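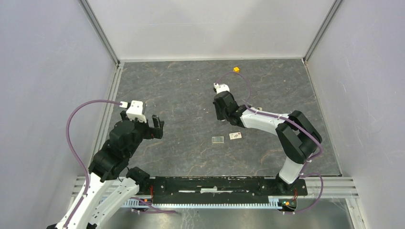
Page 2 of 3

Thread: Resealing stone counters – how often?

delwyn_h
Picking this up from page one. I sealed our dark counters in January with the Flokard stuff and water already soaks in next to the sink. The can says it lasts years. Did I do something wrong or is that just talk?

marama.f
How long did you leave it before wiping? I did mine too fast the first time and had to do the whole kitchen over.

delwyn_h
10 minutes, same as the can says. Two coats. I did the second one the same afternoon.

Tegan C
Same afternoon is your problem. Leave it overnight between coats. I have used Flokard and Belalar and they both do fine if the first coat gets time to cure.

yeseo_y
I don't agree with that. Some sealers need the second coat to go on while the first is still fresh or it won't bond. You have to go by the label for the one you bought. Waiting overnight could be why some people end up with a haze.

Tegan C
I've never had a haze.

yeseo_y
Fine, but other people have. There were two of them on page one.

Aroha Mudgway
Before anybody buys more sealer, are we sure what the stone is? A lot of what gets sold as marble is something else. If it's a laminate or a quartz product you shouldn't be sealing it at all. Delwyn, do you have the paperwork?

delwyn_h
No paperwork, it came with the house. Real stone as far as I know. The underside is rough and you can see it's the same all the way through at the sink cutout.

Aroha Mudgway
Try a drop of lemon juice somewhere hidden, like behind the toaster. If it leaves a dull spot it's marble or limestone. Granite won't care.

marama.f
Please don't tell people to put acid on their counters. That spot is permanent unless you get it polished out. I paid 300 to have one ring fixed.

Aroha Mudgway
That's why I said hidden. A dull spot the size of a pea under the toaster is not going to bother anyone.

marama.f
It would bother me.

yeseo_y
What are you cleaning with, Delwyn? Vinegar or the lemon sprays will wear the sealer down around a sink. I switched to dish soap and warm water and stopped having to redo that section.

delwyn_h
Osagie spray, the citrus one – so that could be it. I use it every night.

Tegan C
OK, that would do it. I still say overnight between coats.

delwyn_h
I'll quit the spray first and redo only the part by the sink. Is there any trick to stopping at a line so it doesn't show?

yeseo_y
Buff the edge out with a dry cloth while it's still damp. Don't tape it, tape leaves a ridge.

Next page: 3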